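Putting the Garden to Bed (and Keeping the Sheets Clean)

September is when my garden gets away from me. The beans have gone stringy, the dahlias are flopping over the path, and there is always one cold night that catches me out with the tender things still standing in the open. Over the years I've collected a few little habits that get us through to spring, and Kyung-hwa Cha next door has been after me to write them down, so this one is for her!

Start with your covers. Any old bedding will do for a light frost - flat sheets, pillowcases for the pots, even a worn tablecloth - as long as it breathes. Plastic touching the leaves does more harm than good. Put the cover on before the sun goes down, while the soil still has some warmth in it, and let it reach all the way to the ground.

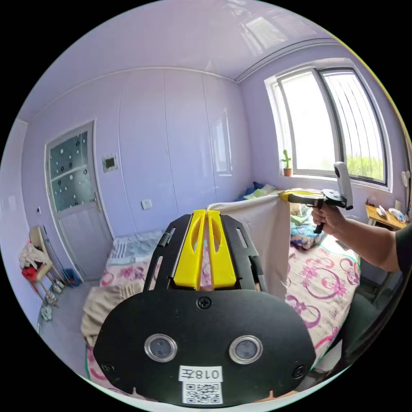
Frost cloths need sorting before you need them, and I like to do mine on a dry Wednesday morning with the radio on. Shake each one outdoors, look for holes, and write the size on a corner in laundry marker. The bed indoors is the best folding table in the house, and a beige cloth held up by its top edge over a flowered bedsheet shows you quickly whether the corners are going to meet. Fold in half, then half again, and roll it up. My longest piece is 228 inches, which does the whole bean row in one go, and the shorter one at 176 inches is for the lettuces.

Weigh the edges down with stones or with jars of water. I used to use bricks until I dropped one on a perfectly good sage. Clothespins are wonderful for joining two covers along the top, and if you drive in a few stakes first the cloth won't rest on the leaves.

Now, dahlias. Let the first frost blacken the tops, cut the stems down to a few inches, and lift the clumps with a fork from well outside the plant. Brush off the loose soil and leave them upside down somewhere airy so the stems can drain. I store mine in dry wood shavings in a cardboard box, in a corner of the basement that stays over 45 degrees, and I look in on them once a month for anything soft.
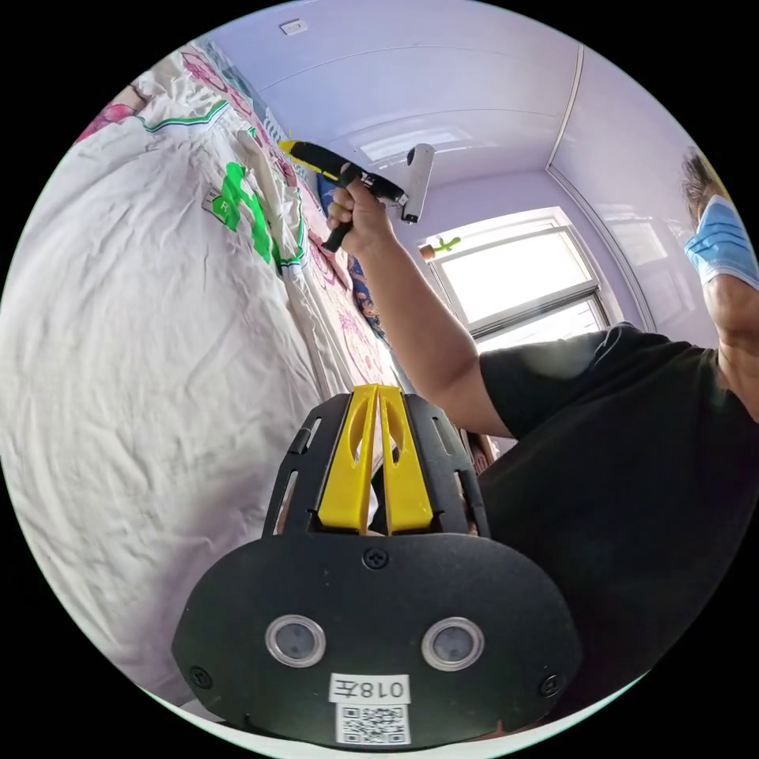 Can I leave the covers on all day?

Take them off in the morning once the frost has melted, so the plants get light and air and don't cook under there when the sun comes around. If the day stays below freezing, leave them where they are until it warms up.

One more thing about washing. Muddy covers should dry on the line first, then get a good beating, and only then go in the machine, or you'll have grit in the drum until Christmas. Soak the worst ones for 30 minutes in cool water with a little plain soap. Skip the fabric softener, and make sure they're bone dry before they go in the chest with the seed trays.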